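搜索 站内搜索 请输入关键词 搜索

夹爪横评：我们折腾了一个夏天的那点事（演讲备注，逐页）

第1页 开场

大家下午好，后排能听见吗？听不见就挥个手。我今天不讲算法，也没有公式，最复杂的一张图是个柱状图，而且只有三根柱子。讲的是夹爪，就是手腕前面那一小截东西，平时选型表里只占一行，出了问题全组人围着它看。

（停一下，喝口水。上次试讲开头讲太快了。）

先交代一下背景。我们手上有三款候选：Raduso的平行夹爪，Skurkora的圆柱形指尖夹爪，还有Montoya的自适应三指。控制器统一用Kelteck，同一条臂，同一个工位。七月开始拆箱，陆陆续续测到上个月。三家的东西都是我们自己花钱买的，所以我说谁不好用，大家不用替我担心。

第2页 为什么又要比一遍

肯定有人想问，厂家不是都有参数表吗？有，夹持力、行程、重复定位精度，写得漂漂亮亮。可是参数表上那些数，是夹一个标准试块夹出来的。我们的活儿是从一堆挨在一起的小东西里拿走一个，旁边的还最好别动。这个参数表里没有，我翻了三家的手册，都没有。

所以我们干脆自己定了个土办法：几何形状积木，形状混着来，颜色混着来，故意让它们靠在一起，然后一个一个往外拿。拿起来算一分，碰倒邻居扣一分，把邻居推出去超过一指宽也扣一分。一指宽是谁的手指？我的。后来为了公平，用卡尺量了一下，定死了。

第3页 台面

这一页我自己特别喜欢，可能你们会觉得啰嗦。台面我们换了三次！第一次用铝板，反光，相机看到的全是灯管。第二次垫了一层黑色橡胶，识别倒是好了，可是摩擦太大，积木被碰一下直接翻，而不是滑开，分数低得离谱，三款夹爪一起低。最后换成浅色木板，搁在蓝色洞洞板上。木头的摩擦比较接近我们真实料盘，颜色也跟积木拉得开。

木纹倒是个小坑。浅色木头上有深色的细纹，还有小节疤，早期的分割模型偶尔会把节疤当成一个零件，认认真真地规划一条轨迹去抓它。我第一次看到的时候笑了半天，然后加了个最小面积阈值，好了。

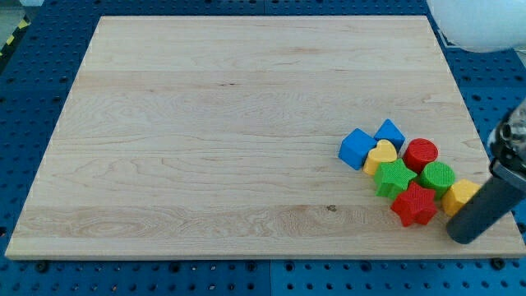
上海，2019年10月

讲到这张的时候把激光笔拿出来，指右边那一簇。心形、五角星、圆柱、六棱柱、方块，还有那个像小屋顶的三棱柱，有好几个是贴着的，中间基本没有给手指留缝。左边那一大片木板空着，拿出来的积木规定要放到那边，这样搬运距离每次差不多，周期时间才好比。

再指一下深灰色那根圆柱形的手指，圆头的，斜着伸到红色五角星旁边。Skurkora的指尖就是这个路子：细，圆头，能往缝里探。问观众：你们觉得先拿哪个最容易？（一般都会有人喊红圆柱。等一等，别抢答。）

我们自己的经验是先从外圈下手，外圈至少有一边是空的。六棱柱这种有平行侧面的，对两指夹爪特别友好，两边一合就正过来了。五角星最讨厌，尖角会把手指顶开，夹住了也爱转，心形也好不到哪儿去，下半截是斜的，一夹就往前蹿。

第4页 怎么测的

每款夹爪跑200次抓取，积木由人随手撒，撒完拿小木条拢一下，保证有挨着的。随手撒这件事被我们组里批评过，说不严谨，应该用固定布局。我们两种都试了，固定布局跑到后面，大家会不自觉地针对那个布局调参数，分数越来越好看，换个摆法就露馅。所以还是随手撒。

相机装在臂上，拍一张，识别，选目标，下去抓。不做二次拍照修正，一锤子买卖。这样对夹爪其实有点苛刻，定位误差全靠手指自己去消化，但我们就是想看它能消化多少。

中间有一批数据我作废了，因为急停按钮的线松了，臂走到一半会自己停。查了两天！最后发现是我自己搬桌子的时候扯的。重测。

第5页 结果

柱状图出来了。慢一点讲，先讲横轴。

Skurkora，200次里成功152次。这是三款里最高的，赢就赢在细，能插进去。失败的大头是五角星和心形，圆柱形手指碰斜面，接触就那么一条线，稍微偏一点就滑。

Raduso的平行夹爪夹得最稳，夹住了几乎不掉，六棱柱和方块随便拿。可是手指太宽，挨得近的时候根本下不去，一下去先把旁边的推跑了，扣分主要扣在这儿。

Montoya三指，我本来最看好它，名字里带“自适应”嘛。夹单个摆着的东西是真舒服，什么形状都包得住。放进一堆积木里就尴尬了，三根手指张开占的地方太大，经常想拿一个，结果抱起来两个。抱起来两个怎么算分，我们吵了一下午，最后算失败。

（这里会有人问Montoya能不能只用两指模式。能，我们试了，标定要重做，时间不够，数据没放进来。）

第6页 控制器的坑

三款夹爪都接Kelteck，这部分我讲快一点，想听细节的会后来找我。

主要一个坑：力控模式下，默认的接触阈值偏高，手指碰到木板了它还觉得没到，继续往下压。木板上现在还有几个小坑，都是那一周留下的。我们把下降速度降了一档，阈值往下调了5个单位，之后就没再压过板。它的“单位”是什么单位，手册没写，我发邮件问了，还没回。

还有日志。Kelteck的日志默认只留最近的879行，我完全不理解为什么是这个数，满了就从头覆盖。长时间测试的话，第一件事就是把日志往外导，别学我。

第7页 如果你现在要买

看你抓什么。料散着放，形状又规矩，Raduso就够了，省心，指垫也好换。东西挤在一起，Skurkora值得试，但指尖最好自己加一层软的，我们贴了一层硅胶薄片，五角星的情况明显好一些，只是贴完没来得及跑满一轮，所以图上没画。Montoya适合品种多、单件来料的场合，我们后来把它挪去做上下料了，用得挺开心。

另外买之前请一定问清楚手指能不能单独买！Raduso可以单买，Skurkora要整套换，我们撞弯过一根，心疼到现在。

第8页 接下来

想做两件事，一个是给抓取顺序加点脑子，先拿外圈再拿里圈，现在这条规则是我手写的，很糙。另一个是抓之前先轻轻拨一下，把挨着的拨开，细手指干这个应该挺合适。已经有一点初步的东西，还不敢放出来。

提问时间留十分钟。评分表和撒积木的规则我会放到网上，链接在最后一页，拍照的同学可以现在拍。

评论

铁皮饭盒：请问积木表面有纹路，会不会让摩擦系数偏高？我们用光面的塑料件，滑得一塌糊涂。

作者回复：会的，光面件我们只零星试过，三款成功率都往下掉。有条件建议用你们自己的件重跑一遍。

south_wind：Kelteck日志那个太真实了，我们丢过一整晚的数据。

小螺母：求问硅胶片用多厚的？贴完夹圆柱会不会反而粘住放不下来？

作者回复：一毫米的。放的时候偶尔会带一下，我们在松开之后加了半秒停顿再抬手，基本就没事了。

联系我们 | 投稿 | 版权所有，转载请注明出处 | 返回顶部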